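Compter les épisodes ne suffit pas

Publié le 21 février par l'auteur du blog
Temps de lecture : 4 minutes

Je reviens sur un sujet que j'avais laissé de côté depuis l'automne, celui des démonstrations qu'on enregistre pour apprendre à une machine à attraper des choses. J'ai passé deux après-midi chez Rirham, où l'on m'a laissé tenir les commandes, et j'en suis ressorti moins convaincu que je n'y étais entré. Les gens y sont sérieux, le matériel tient la route. C'est le raisonnement qui me gêne.

Le raisonnement, on l'entend partout : il faut des exemples, beaucoup, et quand il y en aura assez le modèle saura faire. Assez, c'est combien ? Chez Rirham, l'objectif affiché pour la première tâche est de 800 épisodes. J'ai demandé d'où venait ce chiffre. On m'a répondu que le projet Neser, l'an dernier, s'était arrêté à 400 et que les résultats étaient décevants. On a donc doublé. Je n'ai pas trouvé d'autre justification dans les notes internes qu'on m'a montrées, et je les ai lues deux fois.

Or, quand on regarde ce que contenaient les 400 épisodes de Neser, on comprend assez vite pourquoi ça n'a pas marché. Les mêmes deux opérateurs, le même éclairage, la même table, l'objet posé presque toujours du même côté. Un modèle entraîné là-dessus apprend surtout les habitudes de deux personnes. En ajouter autant dans les mêmes conditions, c'est recopier le cahier une seconde fois.

La position de la caméra mérite aussi qu'on s'y arrête. Elle est montée au poignet, tout près de la pince, et tout le monde trouve ça très bien parce que le point de vue suit le geste. D'accord. Mais une bonne partie de ce qu'elle enregistre, c'est la pince elle-même. Des plaques, des vis, un axe, et le reste du monde dans ce qui dépasse.

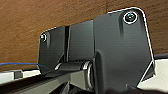
Je ne dis pas que ces pixels sont perdus. On m'a expliqué que voir la pince aide le modèle à savoir où il en est, et je veux bien le croire, encore que j'aimerais voir la comparaison faite proprement, avec et sans. Ce que je constate, c'est que la place prise par la mécanique n'est plus disponible pour l'objet à saisir ni pour ce qui l'entoure. Et quand le fond est un mur brun légèrement moucheté, toujours le même, je me demande ce que devient la saisie le jour où l'on pousse le bras devant une fenêtre. Personne n'a pu me répondre, l'essai n'étant pas prévu avant avril.

Passons à la qualité des gestes. J'ai fait moi-même une série de démonstrations et elles étaient franchement mauvaises. J'hésite, je reviens en arrière, je serre trop tôt, je relâche. À la fin l'objet est à peu près là où il faut, donc l'épisode est marqué « réussi » et il part dans le lot avec les autres. Il n'existe qu'une case à cocher, réussi ou raté. Mes dix secondes de tâtonnement valent autant que le geste net de quelqu'un qui fait ça depuis des mois. J'ai proposé une note de un à cinq, on m'a dit que ça ralentirait la collecte. C'est vrai. Mais si la cadence passe avant le reste, autant le dire dans le rapport.

Il y a pourtant des endroits où l'on trie. L'équipe de Mészáros a publié un petit compte rendu où elle part de 500 épisodes et en garde 425 après relecture. J'aurais aimé qu'elle détaille les critères du rejet – le texte parle de « démonstrations ambiguës » sans aller plus loin – et on ne sait pas non plus si le modèle entraîné sur le lot complet aurait fait pire. Au moins quelqu'un a regardé les enregistrements un par un avant de les donner à manger à la machine. C'est un travail pénible, je le sais pour en avoir relu une quarantaine de minutes, après quoi je ne voyais plus rien.

Quant à Nunelano, dont on me parle à chaque fois que j'écris sur le sujet, je maintiens ce que j'en disais : une belle vidéo de démonstration et pas un mot sur la façon dont les données ont été recueillies. Combien d'opérateurs, combien de lieux, quelle part d'échecs conservée ? Tant que ces lignes manquent, je n'ai rien à commenter.

Voilà ce que je voudrais lire dans la prochaine note de Rirham, avant le nombre d'épisodes : ce qui a changé d'une séance à l'autre. La lumière, la table, la hauteur du bras, la personne aux commandes. J'ai envoyé cette liste par courriel en rentrant. On m'a répondu poliment que l'éclairage serait « étudié ». Pour la relecture des épisodes, y compris les miens, je n'ai pas encore de réponse.

Billets récents
– Neser, ce que disent les journaux d'essais
– Nunelano : toujours la même vidéo
– Faut-il garder les démonstrations ratées ?
– Deux opérateurs, deux façons de fermer une pince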